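From: Anca Manole
To: toy-library-list
Date: 28 Jul 2022
Subject: Re: [toy-library] Sorting the loose bricks, again

Dear all,

Thank you to Lamisi for bringing this up, and please excuse my long answer. I have been thinking about the bricks since the spring and I did not know where to begin.

Lamisi Quansah wrote:

> Hello everyone, the brick crates at Eshun are a mess again. When
> families bring back a set, half of it is mixed with another set, and
> I spent two evenings picking it apart. Do we really need to sort by
> colour? Sena says that by size is enough. Also, which containers
> should we buy? The cardboard ones have gone soft at the bottom and I
> don't want to tape them a third time.
>
> Can somebody who has done this properly write down how they do it?
>
> Lamisi

I don't know if I do it properly, but I have done it many times, first at my old branch and now here in Lirolen.

About colour or size. For the large bricks, the ones for the small children, I sort by colour. There are few shapes, so size does not help you much, and the children can join in. For the small bricks I agree with Sena. If you sort small bricks by colour you get a box full of red, and then you cannot find the one red piece you are looking for, because everything around it is red also. With mixed colours and one shape, the eye finds it much faster.

About containers. I would buy plastic bins, low ones, with rounded corners inside. In a square corner the small pieces get stuck and also the dust. Please do not buy the tall ones with a lid from the Civard catalogue, which we had before. They look tidy on the shelf, but a child must put the whole arm inside, and after that everything is on the floor anyway. The bins do not need to match the colour of the bricks. I used to think it was necessary, and I wasted some money on it.
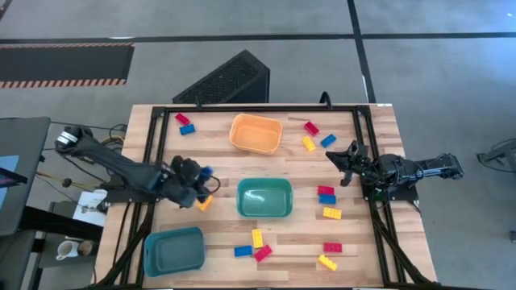 The way I work is like this. I put the empty bins on the table first, with space between them, and I tip out only a small heap at one time. If I tip out the whole crate, I lose courage. I spread the heap flat with my hand so that no brick is hiding under another one, and I separate the pieces that are still pressed together. Then I take one colour only and go over the table until there is no more of it. After that the second colour, and the last one I can simply push into its bin with the side of my arm. It is quicker than taking each brick as it comes and deciding every time.

Our big crate in Lirolen holds 2000 pieces according to the label, and I have never checked it. I do it over several evenings. For the loan bags, I put 40 large bricks in a bag and write the number on the tag, so the family knows what should come back. Before we had tags, nearly every bag came back with something missing, and also with something extra. Once it was a domino.

Washing: warm water with a little washing-up liquid, in a net bag, and then dry on a towel until the next day. If you put them away too early they begin to smell. Please don't use the dishwasher for the Skatetti bricks. I did it with one bag and they did not fit together well afterwards.

Ekow, you asked me in the other thread if the table at Eshun is large enough for two people. I think yes, if both stand on the long side and the bins are in the middle. When we sat opposite each other we were always reaching over the other person's heap.

I have one question myself. Does anybody know what to do with bricks which have bite marks? Inna Semeniuk throws them away and I keep them in a jar, and neither of us could convince the other. It would be good to agree on this before the November loan day, as the bags must be ready by then.

Lamisi, if you want, I can send you my tag template. It is in two languages but you can delete one.

Kind regards,
Anca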